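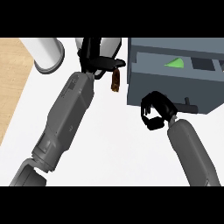 Troltness hands the ball back to Desmet, and I'm fine with it

December 21, 2021

So the Troltness Wander made it official this morning: Cal Desmet is the starting quarterback again for the playoff opener, and the kid who took his job in the middle of the season goes back to holding the tablet. I had half a column written about how it would go the other way. That's in the trash now.

Head coach Huiling Xu told us after practice, in a hallway so loud I had to play my recording back three times. "Cal is healthy and Cal is our guy," she said. "I told both of them last night. It was a short talk." Somebody asked if it was a hard decision and she said no, and then somebody asked the same thing with more words in it and she said no again.

If you've been busy with holiday shopping and missed the last few weeks, let me catch you up. Desmet hurt his throwing shoulder on a scramble he had no business making (third and long, up two scores, come on, Cal) and sat out five games. Rookie Benny Tunditeo came in and was a lot of fun! He threw for 235 yards in his first start, he ran over a safety on the sideline, and by the next week there were people in the upper deck wearing his number in duct tape. I bought my nephew a Tunditeo shirt. I still have the receipt, just saying.

But then the weather turned and the fun sort of leaked out. Last time out he finished with 57 passing yards, and a good chunk of that came on one screen pass that the running back did all the work on. The Wander won anyway, thanks to the defense and a punter who deserves a raise, and at the podium Tunditeo looked like he'd lost by forty. I felt bad for him. He's twenty-two and he'd been told in May that he would spend this whole year watching.

What I keep hearing from fans (my inbox is a mess, please be patient) is that this ruins the kid's confidence. I don't buy it. I talked to him at his locker for a couple of minutes and he was eating a turkey sandwich and seemed okay. "I want to play, sure," he said. "Cal's been great to me. I'll be ready if they need me." Pretty much what you'd expect him to say, but he said it while offering me chips, so I'm inclined to believe him.

As for Desmet, he was on the practice field for the full session, the first time he's done that since the injury. We only get to watch the early part, so I can't tell you what the deep ball looks like. The short stuff had some zip on it. He overthrew one out route badly and hollered at himself, and the offensive line thought that was hilarious. He's coming up on 200 career touchdown passes, counting the playoffs, and when I brought it up he waved me off and asked if I'd seen the road.

He meant the road out front of the practice facility, which is torn up again. If you're coming to the open workout, use the back lot and give yourself extra time. Gates open at noon and it's free, but they ran out of hot chocolate last year before I got any, so get there early.

A few other things from today. The left tackle, who missed last week with the flu, was back and took every snap I saw. The backup tight end is still in a walking boot and Xu wouldn't put a date on him. And the team is wearing the old cream jerseys for the opener, the ones with the big sleeve stripes, which makes me happier than it should at my age.

I know plenty of you wanted Tunditeo, and if Desmet comes out rusty the booing is going to start before the first quarter's over. I'd ask you to give him a half. He's won in this building in January before, and he knows the playbook well enough to change things at the line when the defense gets cute, and that was the part Tunditeo was struggling with. Next year is a different conversation. Desmet's contract is up and I'd be surprised if there isn't a real competition in camp.

I'll be at the open workout with a notebook and two pairs of gloves. Come say hi. And if anybody out there wants a youth medium Tunditeo shirt, I may know a guy.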